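I gave up owning a proper kettle in November, and I have been meaning to write about it since, mainly so I can stop explaining it at other people's houses.

The old one was a Grindus. It had four temperature settings, a blue light for each, and a beep that could be heard from the street. I bought it during a spell of believing that green tea was ruined by boiling water and that I was the sort of person who would mind. I used the lowest setting twice. After that it lived on full boil for six years, like every other kettle in the country, and went on beeping at me about the options I wasn't using.

Then the lid stopped shutting. A kettle with an open lid doesn't know when it has boiled, so it carries on, and you come back from answering the door to find the wallpaper coming away above the toaster. I wrote to Grindus. They wrote back to say that the lid was not available as a part, that my case number was 2311, and would I rate the conversation. I gave it a four, out of cowardice.

So I went back to a pan.

## The pan years, so far

A small saucepan boils enough water for two mugs in a little under the time it takes to find two clean mugs. It makes no noise until the end, when it makes the right one. You can see into it. If the lid goes missing you use a plate.

The drawback is pouring. Mine has no lip, and for the first few weeks a good third of every cup went down the outside of the mug and along the worktop in the direction of the bread. My friend Salamatu Asante, who has watched me do this more often than she would like, gave me a Bawa milk pan with a spout on each side. She said it was an early birthday present. My birthday is in June.

I have also had to learn to stay in the room. The Grindus at least let me wander off (lid permitting). A pan on the gas wants company, and I now spend several minutes a day standing in my kitchen looking at water. I had hoped this would make me calmer. What it has done is make me notice the grouting.

People are oddly bothered by it all. My brother-in-law, who owns a Skullex that can be started from his phone, asked what I would do if I wanted tea in a hurry. I asked what he did with a kettle he could switch on from the train, given that somebody still has to fill it. He said you fill it the night before. I have thought about that answer quite a lot. He is a man who plans his thirst.

I'm not against gadgets, whatever he tells people at Christmas. I have a radio that sets its own clock and I would fight for it. My quarrel is with the ones that take over the easy half of a job and leave you with the half you didn't like.
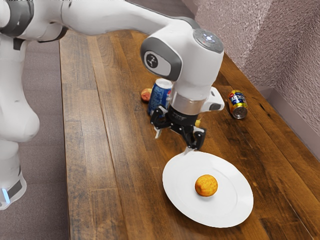
## What I've kept and what went

The kitchen clear-out got away from me a bit after that. Once the kettle had gone there was a gap on the worktop, and the gap made everything near it look guilty.

- **The bread maker.** Gone to a neighbour. It made a loaf with a hole in the bottom where the paddle had been, and you had to dig the paddle out with a chopstick.
- **The electric tin opener.** Gone. It opened tins, eventually, and shredded the labels as it went.
- **The Gisia hand whisk.** Kept. It's the wind-up sort with a red handle, it was my mother's, and it has never asked me to rate anything.
- **The toaster.** Kept, on the grounds that I tried making toast under the grill and I am not made of stone, or of bread.
- **The slow cooker.** Under review. I have used it 22 times by my reckoning, and 20 of those were the same lentil thing.

I did look at new kettles once, in a weak moment after a long drive home. There was a stovetop one that I liked very much until I read that it whistled, at which point I thought of the beep and closed the page.

The Grindus is still in the cupboard under the stairs, in case the lid turns up.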